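Call for Participants: Testerico Oral History Project

Kurgate Community Press is looking for people who lived or worked in the Testerico neighborhood before the mill closed. We are recording interviews for a book and a small public archive, and we need 30 more people by the end of January.

Who can take part

Anyone who lived, worked, or went to school in Testerico for at least 7 years. You do not need to have worked at the mill. We would especially like to hear from people who ran shops on Dirnau Street, drove the evening buses, or rented rooms to mill workers. Family members may sit in.

What is involved

One interview, up to two hours, in English or Spanish. Cristian Cárdenas does the interviews at our office on the second floor of the Restrepo Building. There is an elevator. We can come to your home if stairs or travel are a problem. You will get a typed copy and three weeks to correct it or take things out. Bring old pay stubs, letters or school photos if you have them. We scan them while you wait and hand them back.

Participants receive a $40 grocery card and a copy of the book. The archive now holds 2,126 pages of typed interviews and nearly 3,000 scans, all free to read at the office.

How to apply

Call the office between 9 a.m. and 4 p.m. and ask for Cristian Pacheco, or leave a message with your name, the years you lived or worked in Testerico, and the best time to reach you. You must be 18 or older. Interviews start in February. 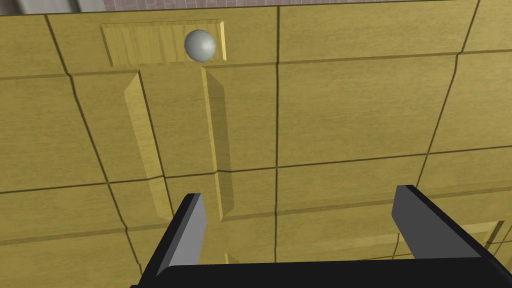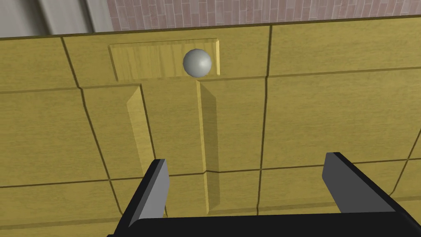
Yellow-toned wood surfaces, computer renderings.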